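Section 6: Dressing the Display Table

Your Comuvell table set arrives with a checkered tablecloth, a runner, a round woven mat and a quantity of sunflowers that will seem excessive until you start placing them. Allow about 20 minutes, or longer if two people have opinions.

Before you start

Clear the floor on all sides of the table and lay the mat flat. Route every cable along the wall.

CAUTION: Keep the cloth hem away from power strips. A cord caught in the hem will bring the whole arrangement down, sunflower first.

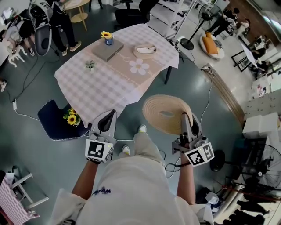 Does the mat go under the table or on top of it?
The mat belongs on the floor in front of the table. It is far too wide for a placemat, although people do try.

6.1 Laying the cloth

1. Unfold the cloth and drape it over the table so the overhang is even on opposite sides.
2. Smooth from the middle outward. Creases may be ironed on low heat, or ignored with confidence.
3. Lay the runner across the middle, embroidery facing up. The daisy has a right side and a wrong side, and the wrong side looks like a knitting accident.

NOTE: The Usovura runner has a finished length of 200 cm. If yours is 300 cm, you have been sent the banquet version – call the store before you reach for scissors.
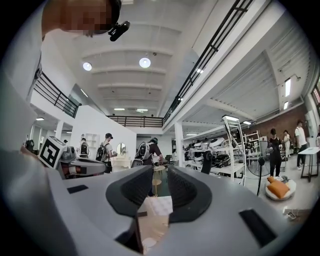 Fig. 6-2. View toward the upper-level railings and ceiling lamps.

6.2 Placing the pieces

4. Set the flat gray box toward the far end of the table. Check that it doesn't rock.
5. Stand the small blue cup on the box and put in one sunflower. One. The cup tips over with two, and we have had letters.
6. Put the round woven tray to the right of the box. Fold the white item and place it inside.

Step back and look at the table from the doorway. Anything that seems crooked from there is crooked, and anything that only seems crooked from up close can stay as it is.

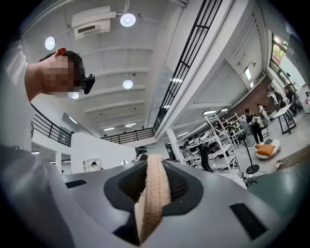

The remaining sunflowers go on the chair, stems together, as if someone had just come in from the garden and been called to the phone. Move them before sitting down.

CAUTION: Do not hang the mat or the tray from the chair back. The weave stretches and will not go back.

For replacement cloths, quote part number 720 when ordering from Kokkinos. Orders placed in June ship late.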